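Shortcut hints and footer text: pre-release inspection, Vosik desktop client, March build

Run this on every release candidate. Tick the box, leave a comment, and please don't tick the box *instead of* leaving a comment. The Carretero panel gets its own sheet, which nobody has filled in yet. 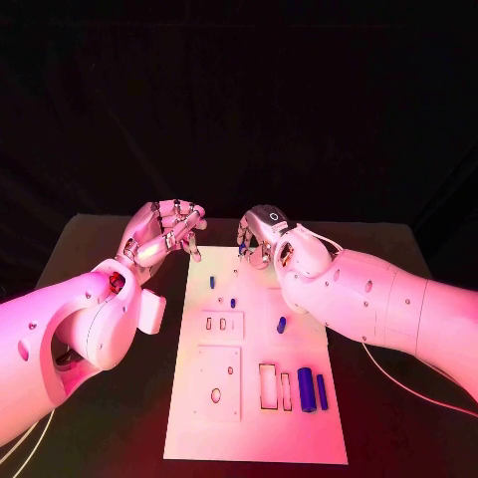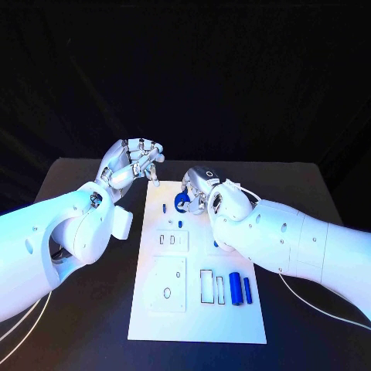

## Keyboard hints

- [x] **Every hint in the footer does what it says.** Tested all 14. One opened the print dialog, which was a surprise to me and to the printer.
- [x] **Hints follow the system setting, with no Mac symbols on Windows.** Fine on both. Linux gets the Windows labels and has not complained, so I assume it hasn't noticed.
- [ ] **Remapped keys show up as remapped.** Fail. I moved Search to F7 and the footer went on recommending Ctrl+K with great confidence. Ctrl+K now does nothing at all. Filed as 313.
- [x] **Hints hide when the window is narrow.** They do. They also come back, which they didn't last time.

## Destructive actions

- [x] **Delete asks first.** It asks.
- [ ] **The safe button has focus by default.** Fail. Focus is on "Yes, delete everything." Anyone who hits Enter to dismiss dialogs (so, everyone) will have a short afternoon. This blocks release. I don't care how nice the animation is.
- [x] **Undo works after closing the panel.** Works for 7 steps, then gives up quietly. The help page says it's unlimited. Change one or the other.
- [ ] **Button labels are verbs.** Mostly. We still have a dialog whose choices are "OK" and "Okay." I'd love to know the difference, and so would the person who has to translate it.

## Themes and contrast

- [x] **Footer text is readable in Kanero Light.** Yes.
- [ ] **Footer text is readable in Kanero Dark.** Only if you already know what it says. Gray on slightly sadder gray.
- [x] **Focus ring visible on every control.** Yes, including one control that isn't visible itself. See the bottom of the settings page, left of Export.

## Sync with Hetitz

- [x] **Offline message appears when the network drops.** Appears in 4 seconds.
- [ ] **Offline message goes away again.** Needs a restart. The wording is "Reconnecting shortly," and I left it overnight to be fair to it.
- [x] **No account details in the log.** Checked with logging on full. Clean.

## Result

Not passed. The delete dialog and 313 have to be fixed before the next candidate. Dark theme contrast can go in the same batch if somebody is in that file anyway. Retest the whole keyboard section afterward, print dialog included.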